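FOR IMMEDIATE RELEASE

Flemik to Replace Plastic Void Fill With Recycled Paper in All Outgoing Orders

STIMURPORT, February 1, 2017 - Flemik, the mail-order kitchenware and glassware seller, will stop using plastic air pillows and foam peanuts in its shipments. Starting in April, every order leaving the company's Stimurport warehouse will be packed with brown paper made from recycled cardboard.

The change covers all 33 box sizes the company now uses. Padded mailers for small items such as measuring spoons and tea strainers will also switch to an all-paper version. Customers will be able to put the box, the filling and the mailer in the same household recycling bin, where local programs accept mixed paper.

Flemik began looking at its packing materials after reading through the comments left on its customer survey last year. Packing was the subject raised most often after delivery times. Many customers said they had no place to recycle plastic film, and several wrote that foam peanuts were hard to clean up, especially in homes with pets.

The company ran a trial for six months before making the decision. Orders of drinking glasses, mixing bowls and ceramic bakeware were packed with paper only and sent to addresses in every shipping zone. The breakage rate in the trial was slightly lower than the rate for orders packed with air pillows in the same period. Most of the difference came from heavy items, which tend to press the air out of the pillows on long routes.

The paper is supplied by Nuralden, a mill that already makes the dividers used in Flemik's glassware boxes. It arrives in continuous fan-folded stacks and is torn to length at the packing bench. Packers crumple each sheet by hand and place it around the item until the contents no longer shift when the box is closed. Nuralden makes the paper in two weights. The lighter one is used for wrapping and the heavier one for filling corners and the space under the lid.

Packing by hand takes a little longer than dropping in air pillows, and Flemik is adding positions on the afternoon shift to keep its current shipping times. Orders placed before noon will continue to leave the warehouse the same day. Shipping rates will not change as a result of the new material.

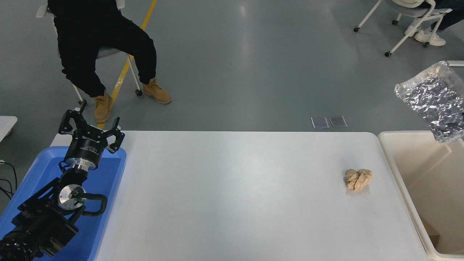 Flemik is also reducing the amount of filling it needs in the first place. Six new box sizes will be added to the range by the end of spring, most of them shallow boxes for baking sheets, cutting boards and serving platters. These items now travel in boxes that are deeper than they need to be.

Stock of the old materials will be used up before the changeover, so some orders sent in the next few weeks will still contain plastic. Customers who would like paper packing before April can ask for it in the order notes field at checkout. The company will meet these requests while supplies allow.

Small businesses in the Stimurport area that can reuse clean foam peanuts may collect them free of charge from the warehouse loading dock during regular business hours. Please call ahead, as the quantity on hand varies.

The new packing will also be used for Lưu, the company's line of hand-glazed tableware. Lưu pieces will keep their molded pulp inner trays, with paper added on all sides. Gift orders will be wrapped in tissue as before.

Customers with a damaged item should keep the box and the filling until their claim has been settled. The claim process is the same as it was and is described on the printed slip inside each order.

About Flemik
Flemik sells cookware, glassware and tableware by mail and online. It stocks nearly 1000 products and ships from a single warehouse in Stimurport.

Press contact
Flemik Press Office, Stimurport
Product samples and packing samples are available to the media on request.

###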